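Fludcombe Makers and Menders Forum > General chat > Days out

Topic: Werkovcombe open day, robot arm demo. Anyone else go?

tinsnips
Posted 26 September 2023

Went over to Werkovcombe for the open day at the Kinesach unit. I'd seen the poster in the library promising "the future of handling" and had my doubts before I got out of the car. Parking was in the field behind, which was mostly ruts.

You get a talk first, then they take you through in batches to see the arm. The talk was long. Lots of slides with arrows on them. The man giving it was pleasant enough but every time somebody asked what it costs he said it depended on the application.

Then the demo. I was expecting gearboxes or bottles or something off a real line, and what we got was toy blocks on a board. It pushes them about with a rod. I stood there for two goes and came away not much wiser. Did I miss the good bit?

gorsebank
No, you saw the same as me. I was in the batch after lunch. My lad liked it, he's five, and he said he could do it faster. He could, too.

The tea was good.

halfround_file
I think you're both being a bit hard on it. Pushing things is difficult. When you pick something up you've got hold of it and you know where it is. When you shove a block with a stick it turns, and it turns differently depending on the shape and where you touch it. That's why they had a mixture of shapes and not just cubes. The woman by the rail explained this quite well if you asked her.

I took one from where I was standing, before they started ours:

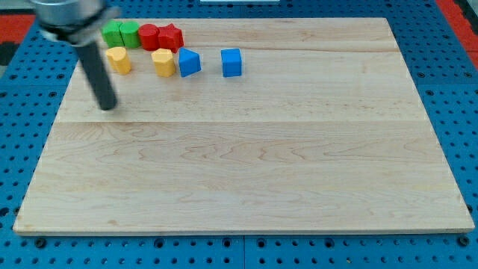

The block board at Werkovcombe, rod over the left-hand end.

You've got round ones, a star, a triangle, a cube and so on. Each of those will behave differently when it's nudged. Have a go on your kitchen table with a pencil and see how you get on.

tinsnips
I did ask her, as it happens. She said the same to me and I don't dispute it. My trouble is that the poster said it was ready for small workshops. I run a small workshop. I've got nothing in it that wants pushing across a nice piece of maple.

Also that's most of a board with nothing on it. Put some clutter on, tip a box of offcuts over it, then I'd be impressed.

dampcourse
Can I ask a basic question, was it working by itself or was somebody driving it? I couldn't make it and the leaflet doesn't say.

halfround_file
They told our batch it was running by itself. There was a chap at a laptop but he was there to stop it if needed.

gorsebank
They told ours that he was "supervising". I asked what that meant and got a rather long answer with no yes or no in it. Make of that what you will.

halfround_file
Fair enough, I can't prove it either way. I watched his hands for a bit and he wasn't touching anything. But I wasn't watching the whole time.

dampcourse
Thanks both. So could be either.

old_pillar_drill
I've been going to these things for years. In the old days Mac Giolla used to put on a show in January with a proper welding arm behind a cage, and you could feel the floor move. They let you stand there all morning. It was doing a job they were paid for and you could pick up one of the finished brackets and look at it.

What was the figure they gave for the number of practice goes? I wrote down 3000 but my neighbour had 2000.

tinsnips
I've got 3000 as well, but I think that was goes attempted and the 2000 was ones they kept. The slide went by quickly. Nobody said how many of the ones they kept had come out right, and that's the number I'd want before spending any money.

halfround_file
That I do agree with. I'd have liked a sheet to take home with the results on it, including the bad ones. The leaflet is all photographs of the building.

Still think it was worth the trip. It's research – they'd have done better to say so on the poster.

gorsebank
If they'd said so on the poster I'd have gone in a better mood. "Come and see some research" is fine by me.

old_pillar_drill
They're doing another in the new year according to the board by the door. I'll go if there's something on the table I recognise from work.

dampcourse
I'll try for that one. Is the field any good if it's been raining? I've only got the small van.

tinsnips
No. Use the lay-by on the Fludcombe road and walk up, it takes roughly ten minutes. Bring boots.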